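The Last Chore Standing

Print | E-mail
Reading time: 3 minutes

My grandmother ironed on Friday afternoons with the radio going, and if you had told her a machine would someday take over the laundry she would have pointed at the washer and said it already had. She'd have been half right, bless her. The washing part went to the machines a long time ago. It's the rest of it – the sorting, the shaking out, the folding, the carrying upstairs – that has stayed stubbornly ours.

I spent a good part of October finding out how much longer that might be so. My first stop was Randstead, a small outfit that teaches robot arms to tidy bedrooms, and I'll admit I went in expecting something with a head. Most of the work there is done with a gripper you carry around in your own hand, two curved black fingers on a pale base, picking things up the way you'd like a robot to pick them up later. Their current project is called Pirna, and its goal is one neatly folded shirt.
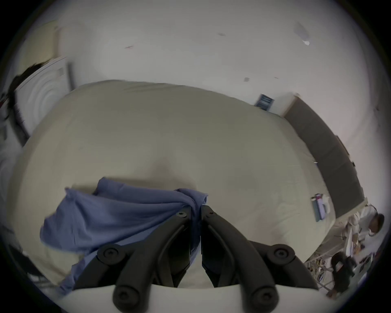

Black fingers, blue cloth: the gripper at work on top of a cream-colored duvet.

A plate is the same shape every time you reach for it, and so is a box, and that's why warehouses got their robots first. Cloth has no shape of its own to speak of. Drop the same shirt 100 times and you'll get 100 different heaps, and somewhere in each one is a collar that has to be found before anything useful can happen. Pirna has 1315 recorded folds to learn from so far, and the team would dearly love a good many more.

Over at Condell, where they sew and pack work uniforms, the story was much the same with the lights turned up. Machines there cut the fabric and seal the bags, 400 of them in a shift, and between those two steps stand people with quick hands, smoothing and turning. The Abou Zeid folder, a big humming thing by the loading door, does towels beautifully. Give it a jacket and somebody has to come over and help.

I timed myself at home that night, out of curiosity, and folded a shirt in 20 seconds while talking on the phone (it wasn't my best work, but it went in the drawer). Then I did the rest of the basket, and the fitted sheet, which I rolled into a ball and pushed to the back of the closet.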